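2025-09-13
Dye room notebook, blue batch

Started again with the small pot, after the trouble in February. I write everything down this time, also the boring things, so that Concetta and Valdir can repeat it when I am away.

Water: from the tap, left standing overnight in the covered bucket. The strip showed it is still quite hard. I did not add anything for this. Valdir thinks we should use rain water for the pale blues and he may be right, but then we must change all the old recipes, and I don't want to change two things at one time.

Cloth: the cotton from Tremia, cut in test squares, washed hot with soda and rinsed until the water stayed clear. Total dry weight 800 g. I weighed it two times because the scale was jumping. It stopped when I moved it away from the fan.

Dye: Ebihara blue, the new tin. The powder looks a little more violet than in the old tin. Mirko says it is only the light in our room. I put a spoon of each on white paper by the window and I still see the difference, so I keep the old tin and we compare later.

Bath at 60 degrees. Salt in three parts, then soda. I stirred the first part of the time without a break and after that every few minutes. One mistake: I put the second salt too early, when the cloth was not yet fully open in the pot. Squares 4 and 9 have a lighter line where they were folded. I keep them in the box with a note, they are useful to show what happens.

The color I am looking for is the soft blue with some violet inside it, as on a T-shirt. 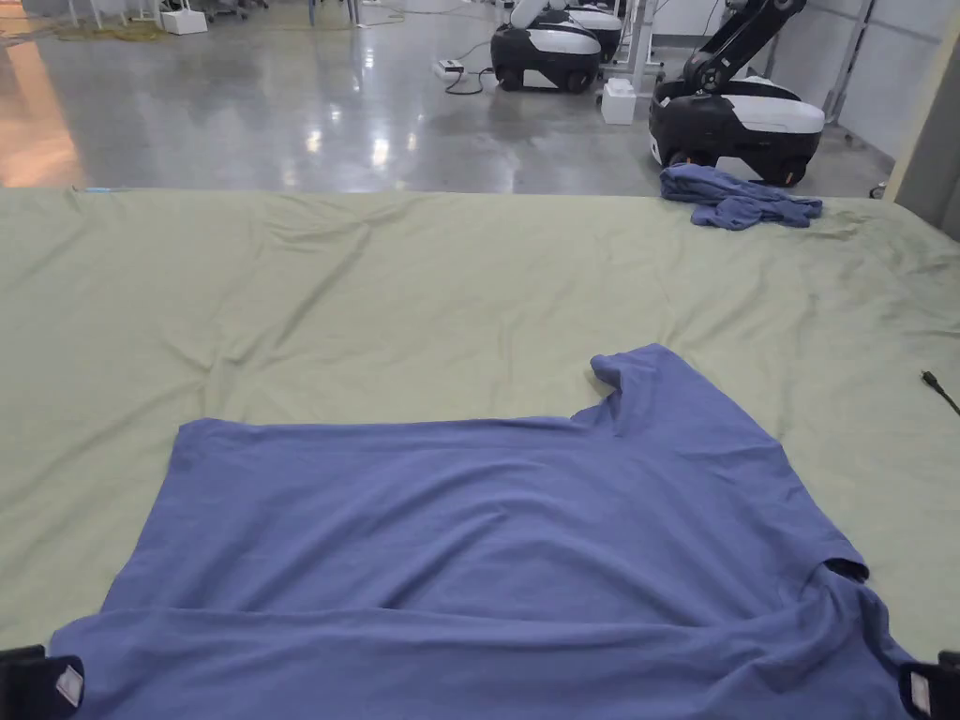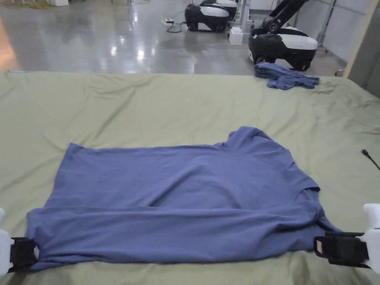
Why do the squares look darker in the pot than on the line?
Wet cotton always looks deeper than dry cotton, and a part of the dye in the pot is only sitting on the surface and goes away in the rinse. Judge the color only when the square is dry and ironed.

Rinsing took much longer than I planned. Cold, cold, warm, then hot with the neutral soap, and the hot water was still blue after over 17 minutes. Lilla had the same with her green last winter. She solved it with one more hot bath and no more soap, so I did this and it helped. I should have asked her before.

Rub test on white cloth: dry is good, wet leaves a weak mark. For the Gultar order this is maybe not enough. Melina wants to see the numbers before she answers them, I promised to make the wet test again on squares 2, 6 and 11.

To do:
— order soda, the box is almost finished
— new lid for the bucket
— ask Stuturitz if they can sell us the same cotton without the optical white
— clean the scale
— old tin against new tin, same pot, same day

Used pot no. 2. The handle is loose again — please lift it with both hands.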